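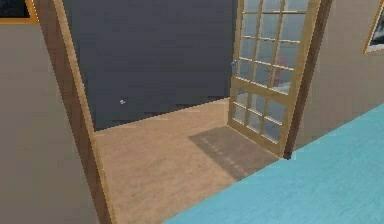 キラムのファン二年目、四月の日記

私は日本に住んで長いですが、日本語で長い文章を書くことは今も少し緊張します。間違いがあったら、どうぞ許してください。今日は野球のことを書きます。

私が応援しているのは、キラムという町のチームです。プロではありません。地域リーグの、選手がみんな昼の仕事を持っているチームです。去年の春にこの町へ引っ越して、駅のポスターで試合を知りました。入場料が安かったので、散歩のつもりで行きました。それから毎回行くようになりました。

先日の相手はタークリーでした。タークリーは去年の優勝チームで、私たちは去年、一度も勝つことができませんでした。今年こそ、と球場の人はみんな言っていました。私も言いました。結果を先に書くと、2対10で負けました。

観客は159人だったと、場内放送が言いました。小さい数字ですが、このリーグでは悪くないそうです。去年の決勝には2,033人が入ったと聞きました。その決勝も、勝ったのはもちろんタークリーです。

三回までは、とてもよい試合でした。先発の左投手は、球が速くないかわりに、低いところへ丁寧に投げます。私はこの投手が好きです。打者が待ちきれなくて、前のほうで打ってしまう。その結果、内野ゴロが多くなります。二回の裏に、私たちは二塁打とエラーで2点を取りました。隣の席のおじさんが立ち上がって、私にも立つように手で合図しました。立ちました。とてもうれしかったです。

四回に、急に様子が変わりました。先頭の打者に四球、次の打者にも四球。監督はベンチから出ませんでした。三人目の打者がバントをして、投手が三塁へ投げましたが、間に合いませんでした。ここで満塁です。私はこのとき、投手を代えるべきだと思いました。素人の意見ですから、強くは言えません。しかし、隣のおじさんも同じことを、もっと強い言葉で言っていました。

そのあとは、詳しく書きたくありません。四回が終わったとき、点数は2対6になっていました。六回にまた3点、八回に1点を取られました。タークリーの打者は、ボール球を本当に振りません。一番から九番まで、全員が同じ先生に習ったように我慢します。うらやましいです。私たちの打線は反対で、初球から元気に振ります。見ていて楽しいのですが、三回から後は、ヒットが二本だけでした。

帰り道で、なぜ毎回同じ負け方をするのか考えました。タークリーに対しては、いつも最初にこちらが点を取ります。そして中盤の一つの回で、全部返されます。去年のノートを読み直したら、やはり同じことが書いてありました。「四球の後に打たれた」という文が、違う試合のところに何度も出てきます。自分の文章なのに、コピーしたように見えました。日本語の表現が少ないせいもあると思います。

ところで、ノートの話を少しさせてください。私はスコアの付け方を、この球場で覚えました。最初は記号がまったくわかりませんでした。私の国の付け方と日本の付け方は違います。たとえば三振は、私の国ではKと書くので、今でも時々混ぜて書いてしまいます。後で読むと困りますが、直さないでそのままにしています。

球場の食べ物についても書きます。売店の名前はサッティといいます。去年まではカレーがありましたが、今年のメニューからなくなりました。とても残念です。かわりに、焼きうどんが始まりました。味は濃くて、寒い日には合います。四月の夕方はまだ冷えますから、私は六回が始まる前に買いに行きました。並んでいる間に3点を取られたので、その場面は見ていません。見なくてよかったかもしれません。

七回の守りに、新しい捕手が出ました。肩が強い選手で、二塁への盗塁を一つ、きれいに止めました。8点差で負けた試合の中で、球場が一番大きな声を出したのは、この場面だったと思います。次の試合では最初から使ってほしいです。ただ、今の正捕手も好きなので、複雑な気持ちです。

次の相手はシブウッドです。去年は順位が私たちのすぐ下でしたから、ここで負けると大変です。シブウッドの球場は外野の芝が長くて、打球があまり転がらないそうです。バスを一度乗り換えて行くつもりです。試合開始は午後一時なので、朝はゆっくりできます。

雨のときの連絡は、球団のホームページに朝八時に出ます。去年は見るのを忘れて、誰もいない球場まで行ってしまいました。今回は目覚ましのメモに書いておきました。新しいスコアブックも買わなければなりません。今のノートは、あと一試合分しか残っていません。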